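Mirta Ledesma on keeping a hardware store open in Lorberg

15 Nov 2019

Mirta Ledesma opens the store at seven, and by ten past there is usually a contractor at the counter asking for something he forgot to order. On the morning I visited it was a box of deck screws and a tube of caulk. She rang them up, wrote the sale in a paper ledger as well, and went back to her coffee.

"The register has it, I know," she said. "My father kept the ledger, so I keep it. When the power goes out in July I'm the only place in town that can still sell you a flashlight."

Lorberg has 3,397 people and, since the spring, one hardware store. The other, on the Trudton road, closed when its owner moved to be near his grandchildren. Ledesma bought part of his stock, mostly plumbing fittings and paint supplies. She is still working out where to put it.

She took over from her father nine years ago. Before that she was a bookkeeper for a feed company, a job she describes as fine. She had worked in the store as a teenager, sorting returns and cutting keys, and she didn't expect to come back.

"He had a bad hip and he asked me for six weeks," she said. "Then it was Christmas, and then we were doing inventory, and I had stopped looking at the calendar."

Most of her customers fall into two groups. The contractors come early and know what they want. Everyone else comes after lunch, often with a broken part in a sandwich bag. Ledesma likes the second group better, though she says they spend less.

"A man will come in with half a faucet and stand there for twenty minutes telling me about the house. I sell him a washer for thirty cents. You can't run the numbers on that and feel good about it, but he comes back when he needs a water heater."

I asked whether that was always true. She thought about it and said no, some of them buy the water heater online, and then come in to ask her how to hook it up. She tells them anyway. A few are embarrassed enough to buy the pipe tape from her.

She sells fasteners loose, by the piece. Her supplier would prefer that she carry blister packs, and she does have a rack of them near the door, but the drawers along the back wall account for more of her trade. A single bolt costs more to handle than it brings in. She has done the arithmetic and keeps the drawers.

"If you need one, why should you buy eight? You've got a coffee can full of the other seven already. Everybody in this town has that coffee can."

Her one full-time employee is Benjamín Saavedra, who came to her from a lumberyard and handles deliveries, glass cutting and anything that involves the ladder. He is 26 and has been trying to talk her into a website.

"Not a store, just the hours and a phone number," Saavedra said. "People call to ask if we're open. They're calling us, and we're answering, and they ask if we're open."

Ledesma said she would think about the website. Saavedra said she told him that last year.

The building is the larger worry. The roof over the back room was patched in July and will need replacing within two years. She had one estimate and didn't like it, and is waiting on another. Rent isn't a problem, as her father bought the place outright, but property taxes have gone up and the furnace is older than Saavedra. She raised prices on paint and lumber this fall and left the rest alone.

Trinidad Echeverría, who runs the bakery two doors down, told me she had noticed the paint. She bought it anyway, a pale yellow for her kitchen, and got a lecture about primer thrown in.

"She made me take the samples home first," Echeverría said. "I had already decided. I took them home, and the one I'd picked looked like mustard."

Ledesma has no children and hasn't settled what happens when she stops working. She has had one offer for the building, from someone who wanted to put in apartments. Saavedra has said he might be interested in the business someday, and they have agreed to talk about it after the roof is done. 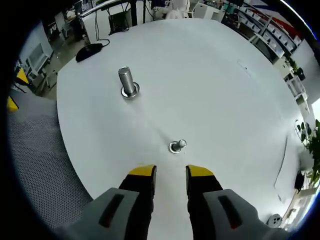
In the meantime she wants to finish shelving the plumbing stock from the Trudton road store before the first hard freeze, when the calls about burst pipes start coming in. She expects to be short on half-inch couplings — she is every winter — and has put in a second order. The store stays open until six, and until noon on holidays, if someone knocks.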